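The Long Road to an Open Drawer

Robots can weld a car. Can one of them put away the spoons?
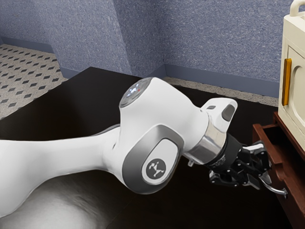 Vol. 6, No. 10

212 shares | 18 comments

My grandmother had a kitchen drawer that only she could open. You had to lift it a little, lean toward the stove, and pull with two fingers on the left side, and if you did all that in the right order it slid out as sweetly as you please. The rest of us yanked. I have been thinking about that drawer a good deal this summer, because I have spent much of it visiting people who are trying to get machines to do what my grandmother did without looking up from the gravy.

The question I set out with was simple enough. Can a robot do the chores yet? I don't mean vacuuming, which the little round ones have been doing (and getting stuck under my couch doing) for years. I mean the rest of it, the laundry and the dishes and the picking up, along with the cousins of those jobs that go on in repair shops and stockrooms, where somebody spends half the day fetching things out of drawers and putting other things back in.

The short answer is no. The longer answer took me to three companies and a lot of bad coffee, and I came home more hopeful than I expected.

I started at Clestis, a small outfit on the second floor of a former shoe warehouse, where most of the work on household chores happens in simulation. That means the kitchen is drawn by a computer, and so is the arm, and so is the drawer. In the one rendered for this story, a white arm reaches over a nearly black tabletop with its two black fingers at the silver handle of a brown wooden drawer. The drawer is partly open. A cream-colored appliance, something like a small microwave, sits on top of the cabinet with a handle of its own, an amber-orange one, waiting its turn in my imagination if not in the program.

I asked the obvious question, which was why anyone would bother with a pretend drawer when real ones can be had at any yard sale. The engineers were patient with me. A pretend drawer doesn't break, they said, and you can put it back where it started in less time than it takes to blink. Their practice run that day called for 3,000 attempts, and it was set to finish while we were out getting sandwiches. Try that with a real cabinet and a real arm and you will be buying cabinets all winter.

Then they had me sit down and steer the arm myself, which I recommend to anyone who thinks this is easy. I had a little joystick and the best of intentions. I came in too high, then too far to the left, and then I got both fingers where I wanted them and pulled in a direction that the drawer had no intention of going. It took me 10 minutes to get it open the width of a paperback. I was as proud as if I'd built the thing.

What I learned from my humbling is that a drawer is a very particular object. It wants to move along one line and no other. A person pulling on it feels when they've drifted off that line and gives a bit at the wrist, and we do this so early in life that we have no memory of learning it. An arm has to be taught to give. Teach it to give too little and it fights the drawer; teach it to give too much and it lets go of the handle. And once you have that settled, here comes a different drawer with a knob.

At Vornitz, a couple of hours up the highway, the chores are the shop-floor kind. The company builds carts and arms for parts rooms, and I expected things to be much further along there, with everything labeled and the floor painted with arrows. They are further along, up to a point. I watched a machine fetch bins of washers from a shelf for most of a morning and it was steady, and frankly a little dull, and I say that as a compliment. But the shelf had been built for the machine. Every bin was the same size and faced the same way. When I asked about the old wooden cabinets along the far wall, the ones with mismatched pulls and a coffee can full of cotter pins on top, there was some laughter. Those still belong to the people.

That seems to be the bargain in most places. If you're willing to rearrange the room around the robot, the robot will do quite well by you. A factory will make that bargain gladly, and has for decades. A house mostly won't. I'm not going to replace my kitchen so that something can unload the dishwasher, and I doubt you are either.

The last stop was the test apartment at Nakamura Home Systems, a real one-bedroom with a real sink and somebody's real magnets on the refrigerator. Their machine is called Suritz, and it stands on wheels and comes up to my shoulder. Suritz was going to clear a table. It picked up a plastic cup and carried it to the counter very nicely, and then it picked up a second one and did it again. The third was a paper cup, and it got squeezed flat. The whole job took 6 minutes, after which I wiped up the juice myself, having been raised right.

I liked that machine, though. There was something in the way it paused before each cup, getting its bearings, that put me in mind of a nervous dinner guest who wants to help and doesn't know where things go. The team told me that in January it couldn't find the counter. Now it finds the counter every time, and they've moved on to worrying about paper cups.

So there's progress, and it comes in inches. Nobody I met would give me a year for when a robot might run an ordinary household, and I came to trust them more for it. Several did say that the first useful ones may turn up in places where a slow helper is still a welcome one. I thought of my neighbor, whose hands have gotten bad, and who keeps her silverware in a jar on the counter now — she's given up on the drawer. She wouldn't mind waiting 2 minutes for a soup spoon. She'd probably talk to the thing while it worked.

My grandmother's cabinet went to my cousin's garage, by the way, and the drawer still sticks. I mentioned it to the folks at Clestis, the lift and the lean and the two fingers on the left, and they asked if I could send them the measurements.

Published 4 Sep 2018

Contact the editors | Subscriptions | Copyright 2018, all rights reserved | Back to top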